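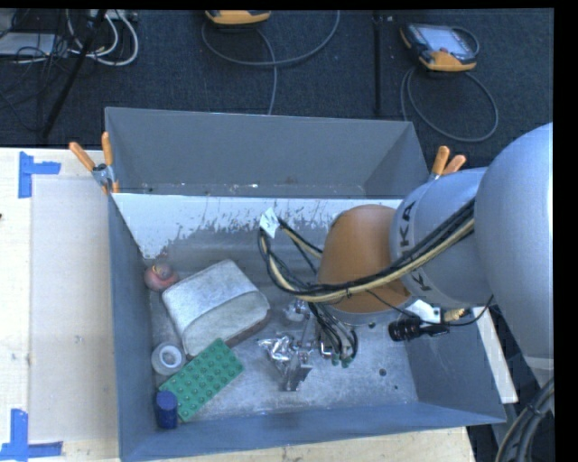
Bin cam, arm parked low over the floor. Attached by Leandro Herrera.

Ticket 187: Arm stops short on low picks, left side of bin
Project: Drunlow (shared workshop build)
Opened by: Leandro Herrera
Assigned to: Ea Hafþórsson
Opened: August 2018
Status: Closed, one follow-up

Leandro Herrera wrote:
First ticket from me on the new bin setup, and I have to say it's a blast to work on. The KUKA picks from the open middle of the bin all day long. The trouble starts when I send it after anything low on the left. It comes down nicely, gets near the floor, slows, and quits with a path error before the fingers close. The tape roll and the green stud plate are the worst. The big pale block never fails, even though it's right next to them.

What I've tried so far:
- Restarted the controller and the planner (Hiler). Same thing.
- Dropped the speed to half. Same error, just later.
- Took everything out and put only the tape roll back in. Still stops.
- Ran the same pick on the right side. Works great, every time!

Log from the last bad one:
HILER plan ok, approach ok
HILER descend: target z 6, limit hit
HILER abort 2680 path not reachable

Ea Hafþórsson wrote:
Ooh, good one. Thanks for putting the picture in, it saves me the drive over. Two guesses. One is the cable bundle. It crosses the orange wrist and loops up at the end with the tag on it, and if Hiler has a fat keep-out shape around that loop it will think the loop is going into the left wall. The other is the wall itself being in the wrong spot in the model. Can you turn on the collision view and tell me what goes red?

Leandro Herrera wrote:
Collision view on. It's the left wall and the wrist shape, both red. The cable shape stays green the whole way down. So I guess it's your second one?

Ingvar Mogensen wrote:
Jumping in as the person who built the bin model. Did anyone shift the bin after I measured it? I set it against the blue tape marks on the table, and the clamps with the orange handles went on after that. If it slid before it was clamped, the model would be off by that much.

Leandro Herrera wrote:
I did take the clamps off to sweep under it. Put them back in the same place on the rim, but I never checked the bin against the tape. Sorry! Going to measure now.

Leandro Herrera wrote:
OK, measured. Length in the model is 900 mm and the real one agrees, so the size is fine. The position isn't. The left wall in the model sits 6 mm too far in toward the middle. I wouldn't have thought that was enough to matter, but with the safety margin on top it eats up just the strip where the tape roll sits.

Ea Hafþórsson wrote:
Love it when the numbers line up like that. Please don't nudge the bin back by hand. Do this:
1. Leave both clamps tight.
2. Touch off the four inside corners with the fingertip, slow mode, pendant in hand.
3. Save it as a new bin frame and point Hiler at it.
4. Leave the safety margin alone.
5. Rerun the tape roll pick ten times before you put the rest back.

Watch the hoses going into the gripper while you do the left corners. They hang close to the fingers and I'd hate for you to pinch one.

Leandro Herrera wrote:
Done, and wow. Ten out of ten on the tape roll. Put everything back in and got the green plate too, even with its corner up against the pale block. The blue cylinder in the near corner took two tries. First one aborted with the same code, second one went through.

Ingvar Mogensen wrote:
The corner is tight for that wrist no matter what the model says. Try letting the tool turn a quarter before it goes down. There's a switch for it in the Hiler grasp file, allow_yaw, and it's off by default.

Leandro Herrera wrote:
allow_yaw on, cylinder picked five times in a row. I'm so happy with this thing right now. Pushed the new frame and the grasp file to the Drunlow folder.

Ea Hafþórsson wrote:
Closing. Follow-up for Ingvar: add a corner check to the startup script, so a moved bin gets caught before the first pick. New ticket, please, and link it to this one.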